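# The Second Life of the Beige-Collar PC

The pitch reached me the way these pitches do, by way of a friend who had just spent money. He had bought a retired office desktop from an outfit called Vodside, and he wanted me to know that he'd beaten the system. A real computer, he said, for less than a decent pair of boots. All it needed was a better processor, and you could get those for the price of lunch.

I have heard this before. I have also owned three of these machines, and one of them now holds up a shelf in my garage.

Still, the trade is booming, if you believe the people in it. Offices clear out their desktops on a schedule, wholesalers buy them by the pallet, and sellers like Vodside and Gesum wipe them, photograph them from a flattering angle and list them with the word "renewed." Gesum had 1,539 desktops for sale when I looked. I read a good many of the listings, and they were short on the things I'd want to know. How old is the power supply? Which version of the firmware is on the board? Has anyone had the lid off?

That last one matters more than it sounds. A fast processor in an old case is only a bargain if the board will run it, and the boards in office machines were built to a buyer's order, with whatever list of supported chips the maker felt like writing at the time. The sellers know this. Preko, which sells chips and memory pulled from scrapped machines, puts the warning at the bottom of its returns page, under the part about postage.

Brendan Ó Briain has been fixing other people's bargains for a long time. He runs a one-bench repair business and charges by the job, and he is not sentimental about any of it.

"They buy the chip first," he told me. "Then they look up the board. Then they ring me."

He keeps a notebook of jobs, and let me leaf through it. Of the last 600 desktops he had logged, 295 came in after somebody had tried an upgrade at home. I asked whether that made home upgrades a bad idea. He thought it mostly showed who calls a repairman, and I think he's right. The people whose upgrades go fine have no reason to find him.

What bothers him is the socket. On the kind of board where the contacts live in the socket and the chip itself is flat underneath, the fragile half of the arrangement belongs to the more expensive part. Drop the processor in crooked, or let a corner dip, and you can bend a contact too small to see without a lens. Some of those he can straighten. Plenty he can't, and then your lunch-priced chip has cost you a motherboard. 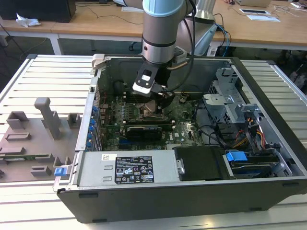
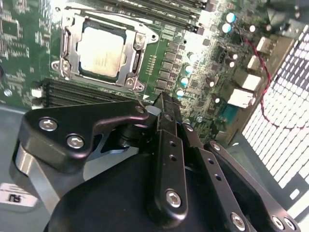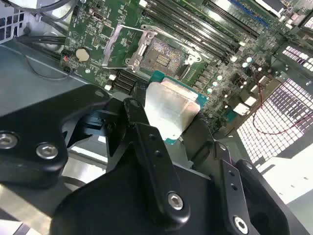
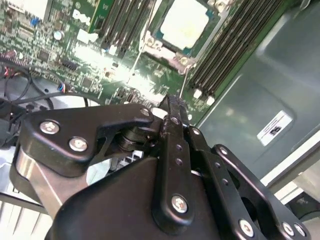

Ó Briain's advice on all this is dull, and I've come to trust it for that reason. Lay the case on its side so the board is flat and gravity isn't working against you. Clear whatever cables you can. Unhook the lever, lift the metal plate the whole way, and look before you move anything. With the plate standing open and the processor held just over the board, as in the third picture, you can see the gold contacts in their square grid and the small gap in the middle, and you can see how little room there is for a wobble. Match the notches, lower it level and let go. If it wants pushing, something is wrong.

Then there's the paste, about which people on the internet have feelings. A firm called Fu sells a tube with its own spatula and a leaflet on technique. Ó Briain uses a dab of whatever is in the drawer, and the difference has yet to show up in any machine I've owned.

So is it worth doing? My friend's computer works. It opens his spreadsheets faster than it did, by his account, though he never timed it before the swap and can't time it now. I suspect a new drive would have done more for him, and he'd have been finished in ten minutes with the processor left alone.

I went back to the listings on August 14, 2025, meaning to price the whole thing fairly, with the machine, the chip, the drive and the shipping. Gesum was up to 2,947 desktops. Most still didn't give the age of the power supply. I wrote to ask about one of them and was told it was "tested," and when I asked how, I was told it turned on.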